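Totby throttle log data

README for the second release, December

Summary

Totby is a set of throttle and block occupancy logs recorded on the Mornent layout, an HO scale club railroad with a double-track main line and one long branch to Pivden. It was put together by Zdzisław Wysocka and Aurora Godinho for people who write dispatching software, signal logic or throttle apps and want something to test against that came from real operators.

The release holds 677 train runs. Each run has one log file with every speed, direction and function command sent to the locomotive, plus the occupancy changes along the route.

What is in the download

runs/ - one CSV file per train run
layout/ - the block list, the turnout list and a track diagram
roster.csv - locomotive address, decoder type, length and weight
sessions.csv - start time, end time and dispatcher initials for each session
changes.txt - differences from the first release

File names in runs/ start with the session number, then the train number from the timetable. Extra trains have an X in front of the number.

Columns in a run file

t - seconds since the start of the run, to two decimal places
kind - speed, dir, func, occ or turnout
id - locomotive address, block number or turnout number, depending on kind
value - the new value
cab - the throttle that sent the command, blank for occ rows

Speed is given in 128-step mode for all locomotives. Two older switchers at Tunstall yard run in 28-step mode, and their values were scaled up before export. They are marked in roster.csv.

Block numbers run from the staging yard outward. The highest number in use is 157, at the end of the Pivden branch. There are gaps in the numbering where sections were combined during rewiring, so do not assume that block 41 is next to block 42. Use the neighbor columns in layout/blocks.csv.
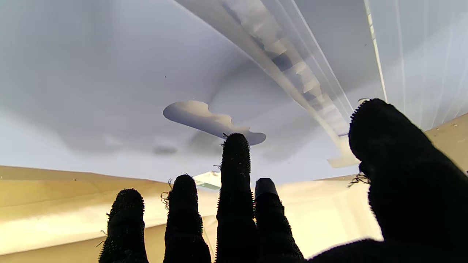
Gloved hand, fingers up.

How the logs were made

The command station passes all traffic to a small computer under the Tunstall side of the layout. A script writes the raw packets to disk and a second script splits them by train after the session. Occupancy comes from current-sensing detectors, with a delay of 200 milliseconds on release to hide dirty wheel dropouts. The delay has not been removed from the timestamps.

Train numbers were matched to addresses using the dispatcher's sheets. Where a crew swapped engines partway through a run, the file continues under the new address and there is a turnout row with the value SWAP at that point. It is an ugly way to do it, but changing it would break the readers people already have.

Known problems

- Block 63 reports occupied for long stretches in the first four sessions. A wheelset was left on the track behind the paper mill.
- There are 1,957 duplicate speed rows across the set. Most come from one throttle with a worn encoder. We left them in.
- Resin wheelsets were not fitted to every freight car, so a long train can appear to leave a block before its last car does.
- Function numbers above 12 are not consistent between decoders. Check the roster before reading anything into them.

Privacy

Operators' names were replaced with cab numbers. Cab numbers were handed out again at each session, so cab 5 in one session is not the same person as cab 5 in the next.

Use and credit

You may use the logs in free or paid software. Please name the Totby logs and the release number in your documentation. Corrections to the block list are welcome and should go to Aurora, who keeps the layout files. Questions about the scripts go to Zdzisław.

The next release will add the Pivden branch local on its new timetable. The column layout will stay the same.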